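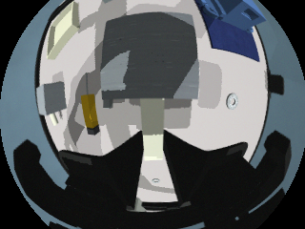
One reader wrote in after the last issue to ask why anyone would bother looking after a cell that has no bolts in it, and added that a simulated wrist camera surely can't drift out of place overnight. Oh, but it can! Change one number in the mount file for the Jarnine cell and the whole wrist view shifts, and you may not notice until the gripper closes beside a part.

So we've spent a good chunk of September on setup, and it has been a lot of fun. The Jarnine cell now has its own checklist, 19 lines long, and we go through it after every edit to the model. Camera mount first, then the lens settings, then the finger opening, then the table height. The camera comes first for a reason: a wide-angle wrist view bends every straight edge in the room, and if the lens numbers are off, you end up "fixing" things on the table that were fine to begin with (ask us how we know).

The mount offset was our big catch. It was out by 6 millimeters along the wrist, left over from an older bracket, and we had spent nearly eight hours fiddling with the fingers before going back to look at it. With the offset put right, both fingertips line up with the drawing again. What a relief!

After that comes the part I like best, laying out the table. We check the view from the wrist with the small gray-blue box and the yellow-cream tray set out between the fingers, then move the arm and look again. The other arm stays in the model too, stand-in shadows and all, so that we tune with the clutter we'll be working with.

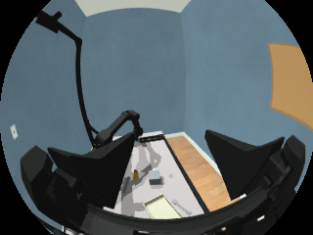
Do the camera and the fingers have to be checked again if only the tray has been moved? The tray lines on the checklist are enough, as long as the mount file hasn't been touched.

The checklist is in the Prulum shared folder, under Jarnine, setup. If you add a line, please put it at the end and leave the old numbering alone, as the log refers to it.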